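The Frames Nobody Hangs

I own one good hammer and I'm afraid of it. The last time I put a nail in a wall was in our old apartment on Bodine Street, and the plaster came off in a piece the size of a dinner plate, and we hung a calendar over it until we moved out. So when my editor asked if I'd write something on displaying family photos, I said yes, as long as I could write about the kind that stand up by themselves.

I love a tabletop frame. I love that you can move it when you dust (or move it so you don't have to dust). My grandmother kept hers on top of the piano, the radiator cover, the freezer in the garage. When she died we divided them up at the kitchen table and it took until two in the morning, mostly on account of the stories.

My own collection got out of hand a couple of years ago, and last August I finally went to see Hicham Badawi, who has a frame shop called Turon in what used to be a shoe repair. He's been cutting mats in there for 20 years and he has opinions! He thinks most people buy frames too big. He thinks glass beats acrylic unless there are children in the house, and then he thinks you should wait it out with acrylic and come back to him when they're twelve.

Mostly he wanted to talk about the back. "Everybody shops from the front," he told me, and turned over about every frame within reach. He showed me little metal tabs that bend twice and then snap, and turn buttons, which he likes, and a velvet-covered easel leg with a hinge so tired that it slid flat the second he let go. A good leg stops where it's supposed to stop. You should be able to bump the table with your hip and have the picture still be standing there when you turn around.

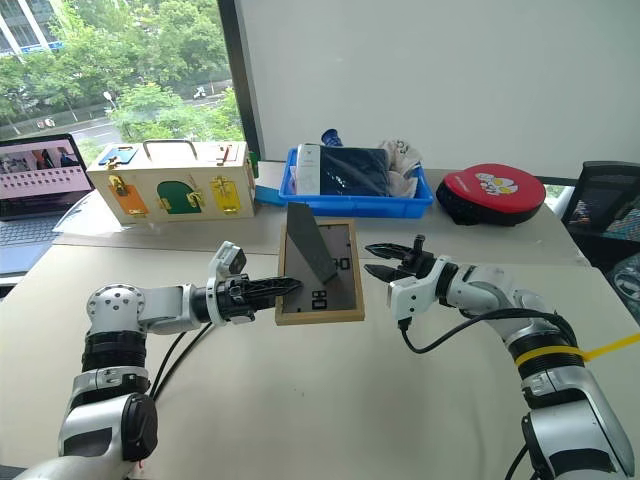 I went home and tested every one I own with the hip bump. Four went down, including our wedding, face first into a bowl of clementines. My husband heard it from upstairs and asked if I was all right and I said I was doing research.

The fix for a lazy leg, if you want to try it before you give up on the thing, is a short piece of ribbon. You glue one end to the inside of the leg, low down, and the other end to the backing, and the ribbon keeps the leg from sliding out too far. Let it dry overnight. I did not let mine dry overnight and had to do it twice. Hicham charges a few dollars for the same job and does it while you stand there, so think about what your evening is worth.

Then there's the question of where they all go. My friend Ánh Ngô has the prettiest shelf of anyone I know, and when I asked for her secret she said she only keeps out what she'd grab in a fire. Everything else goes in a box marked Âu, which was her family's name for the old house, and she swaps a few out whenever she feels like it. I've been copying her since the fall. I thought I'd feel guilty putting my cousins in a box, but they come back out at the holidays and I'm so pleased to see them.

Low tables are a different problem if you've got little kids around. My neighbor Haris Vlachou keeps pictures right down where his daughter plays, in among the puzzles and the latches and the blocks, in plain light wood frames he doesn't mind seeing chewed. She carries her great-uncle around by the corner. She kisses him good night! I'd always kept ours up high and out of reach, and I went home and moved two down that same afternoon. One has a dent in it now and I like it better.

As for filling them, print the pictures. I know you know. I had 565 photos on my phone from a single trip to the lake and not one on paper, so I made myself pick three. It took an entire evening and a glass of wine, and the winner was a blurry one of my sister laughing with her eyes shut, which went in a pale little frame on the windowsill over the sink. She hates it. She's asked me to swap it for the one on the dock where she's holding in her stomach.

If you're buying new, stand it up in the store. Give it a nudge. Slide the backing out and put it back in, and if you've broken a nail by then, put it back on the shelf and try the next one. Plain wood goes with everything, and I've never regretted a small one. The big silver one from my aunt I have regretted since the day I unwrapped it, and it's in the Âu box, under the cousins.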